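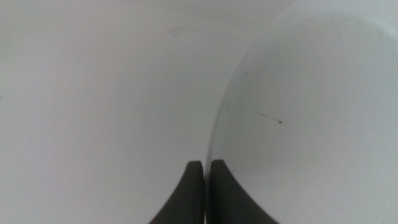
5 min read

Cleaning White Glazed Surfaces: Gray Marks, Scale and Dull Patches

Written by Pramila Dhillon. Checked by Ritu Vishwakarma.

White glaze shows two kinds of discoloration that are easy to confuse. Metal marks are thin gray lines left by cutlery, pans or faucet parts. Scale is a chalky film left by hard water. They need different cleaners, so identify the mark first.

Checking the surface

Wash with dish soap and warm water, rinse, and dry with a lint-free cloth. Stand a lamp to one side, low down. On a curved white wall the shading changes gradually from light to gray, and a faint mark can disappear into it. Move the lamp to the other side and look again. A shadow shifts with the lamp. A stain stays put.

Run a fingernail across the mark. If it catches, the glaze may be scratched or chipped, and cleaning will not restore it.

Metal marks

1. Wet the area.
2. Mix baking soda with enough water to form a stiff paste.
3. Rub with a damp cloth in small circles, using light pressure, for one minute.
4. Rinse and dry before judging the result.
5. Repeat once if a line remains.

Older marks may need a mild powdered cleanser made for ceramic. Test it on the underside first. Do not use steel wool, which leaves new metal marks of its own.

Scale

1. Soak a paper towel in plain white vinegar.
2. Press it flat against the film. On a vertical wall, add a second wet layer to hold it in place.
3. Leave for 13 minutes.
4. Remove the towel, wipe with a soft sponge and rinse well.

Keep vinegar off marble and limestone countertops, and never combine it with bleach. For a heavy ring, repeat the soak — do not scrape.

Dull patches

A patch that stays dull after both treatments is usually worn glaze. Polish will hide it for a few washes only. On tableware, skip the polish and retire any piece with exposed or crazed glaze from food use.

Routine care

Rinse after each use and dry by hand where the water is hard. Put a sheet of felt or paper between nested bowls. Unglazed foot rings are abrasive and will mark the piece underneath.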